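## Serkton's gripper code grows to 12 pages, 3 of them about cables

Anyone who has tried to read a robotics standard on a train will know the feeling of reaching your stop before the end of the definitions. Serkton has gone the other way. Its new code of practice for collecting demonstrations with hand-held grippers runs to 12 pages, and the only term it bothers to define is "tidy".

The code was published on Thu 25 November and comes into force in December at the firm's sites in Skoditz and Dikier. It replaces a laminated sheet that had been stuck to the inside of a cupboard door, where it was consulted mainly by people looking for tape.
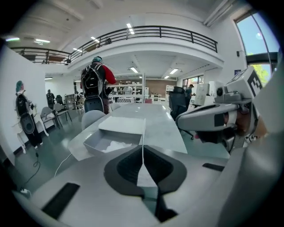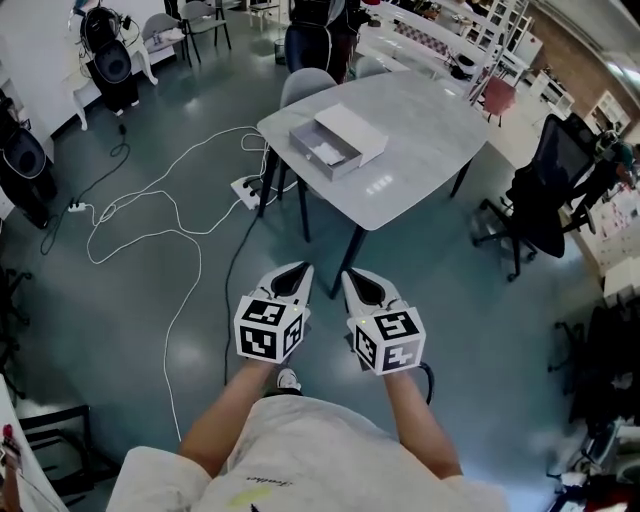
Most of the new rules deal with the dull business of who may hold what, and for how long. Operators work in sessions with a fixed break between them, and a recording made by someone who skipped the break is to be thrown away, however lovely it looks. Marker cubes must be checked for scuffs before each session. Then come the three pages on cables, which readers may feel is two too many until they look at the floor in front of the table, where white leads wander in loops up to a power strip. Under section 2, leads like those must be taped down or run along a wall, and the person holding the grippers is not allowed to be the person who decides whether this has been done well enough.

The rule likely to cause the most grumbling is the one on bystanders. Anyone in the room during a recording must have been told that it is going on, and may ask within 48 hours for footage they appear in to be deleted. They don't have to say why. An earlier draft asked for a reason in writing, plus a signature, and was quietly dropped after the Dikier site pointed out that the form was longer than most of the recordings.

Sarantis, which makes fittings for similar rigs and had been sent the draft for comment, broadly approves. It did object to the phrase "reasonable tidiness" and proposed a scoring system in its place, with a spreadsheet. Serkton thanked it warmly and kept the phrase.

The code is voluntary for outside partners, in the sense that they may choose between following it and working somewhere else. Serkton will look at it again after its first 3 months. Comments can be sent in by anyone, on paper or by email, and should quote the section number. The laminated sheet is still on the cupboard door in Skoditz, as it is holding the hinge together.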